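Thirty-one chairs and a long table: Athina Christodoulou on keeping a neighborhood supper going

Athina Christodoulou has run the monthly supper at the Liltcombe meeting hall since her aunt handed her the keys and a notebook of phone numbers. She works mornings at a pharmacy in Jesidville and does most of the supper planning in the afternoon, at home. We spoke in October, the week before the season's first meal.

The supper began as a soup night. Families from the Privwood side of town brought a pot, and whoever came ate what there was. "My aunt never called it anything," Christodoulou said. "It was on the notice board as 'food, 6 p.m.' and that was enough."

The most people she has ever fed in one evening is 171, on a night when the power was out across half of Jesidville and the hall still had gas. She does not want to repeat it. "We ran out of bowls and people ate from mugs. It was fine, but I didn't sit down once."

A normal supper is much smaller, and she keeps the budget the same either way. Last season the whole thing cost $376 a month, most of it for meat, oil and rice. Bread comes from Makris, the bakery on the corner, which sells her the afternoon loaves at half price. The rest is donated or bought by Christodoulou herself when there is a sale.
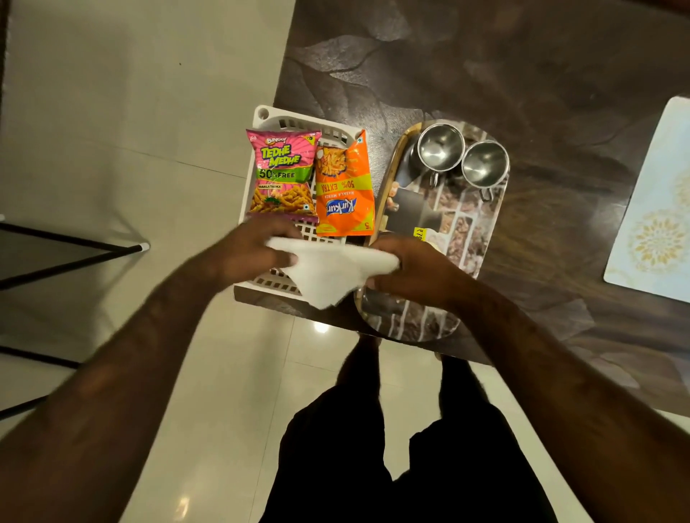 She is particular about setting up. The tables go in one long row, with no separate table for children. "If you give people small tables, they sit with who they came with and they leave with who they came with," she said. "With the long one you have to ask somebody for the salt."

I asked what she cooks when she doesn't know how many will come. Lentils, she said, and then rice with chicken, and in cold months a bean stew that takes most of a day. She has stopped making anything that has to be served at a certain minute. Fish was tried once. Baked pasta stays on the list, but she makes it the night before and reheats it in the hall oven, which runs hot on the left side.

Dessert is left to the guests. Some bring cake and some bring a bag of oranges. One man has brought the same rice pudding for 11 years and takes the dish home to wash it himself. "I offered to wash it the first time," she said. "He looked worried, so I left it alone."

Not everything has gone well. Two winters ago attendance dropped so low that she thought about closing. She had moved the supper to an earlier time to suit families with young children, and the people who worked late shifts stopped coming. It took her until spring to understand why. She moved it back to six and let the kitchen stay open until nine.

"I should have asked," she said. "I changed it for one group and didn't tell the other group. They figured it was over."
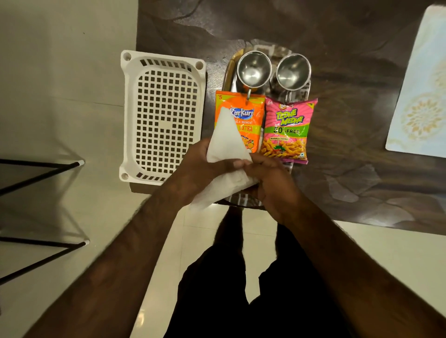
Folding a paper tissue at the table.

She asks new people to do a job on their first visit, usually slicing bread or filling water jugs. She says it gives them something to do with their hands while they look around the room. Guests who have been coming for years get the worse jobs, such as scrubbing the stew pot. There is no sign-up sheet. She tried one and found that people who had signed up and then couldn't come were too embarrassed to show up the next month.

Her advice to anyone starting a supper in their own town was mostly about storage. Get a closet with a lock. Write the name of the hall on the bottom of every pan. Buy plain white plates so the replacements match. Keep the spices at home, where it's dry.

Christodoulou expects to do this for two more years and then hand over the notebook. She has a person in mind, but she hasn't told her yet. In the meantime the hall needs a new faucet, and she would like to find a second coffee urn before the weather turns.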